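Sunday, January 6, 2019

Caron notebook, textile dyeing. Entry for batch 3574.

Carried on with the mint green on cotton. The aim is still a shade that holds through washing without the yellow drift we had on the earlier batches. Recipe as before except that the soda ash goes in as a solution in two parts, 20 minutes apart. Dye is the Kurodia green with a very small addition of blue. Salt unchanged.

Bath heated slowly and held at the usual temperature. Stirred by hand throughout. The stirrer motor is still out and the part will not come before February. Hand stirring gives a slightly uneven take-up at the folds, worst where the cloth was tied for weighing. Next time weigh it loose in a tray.

Rinsed cold until clear, then hot with the neutral soap, then cold again. The second cold rinse was still faintly green, so I gave it one more. Pieces marked in the corner with thread, one stitch for the old recipe and two for the new.
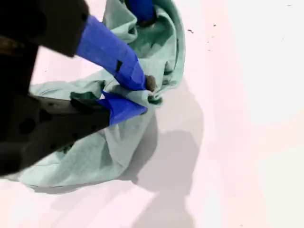 Wash test on 3 pieces from each recipe. Old recipe lost depth on the first wash and went towards yellow by the last. New recipe lost a little on the first wash and then stayed put. White cotton strips sewn to the edges picked up a trace of colour from the old pieces. Strips on the new ones looked clean by daylight at the north window. Not yet checked under the lamp.

Light test started on 2 pieces, half covered with card. Leave until February and do not move the card to look.

Water: the tap supply at Priduswood is harder than what we had at the old place, and I suspect part of the yellow drift comes from that. Maëlle Marchand has the Pikovus softener cartridge and will run a plain blank through it. If the blank differs, the earlier batches need repeating before the two recipes can be compared properly.

To do: order soda ash, relabel the salt jar, copy the weights from the loose sheet into the back of this book.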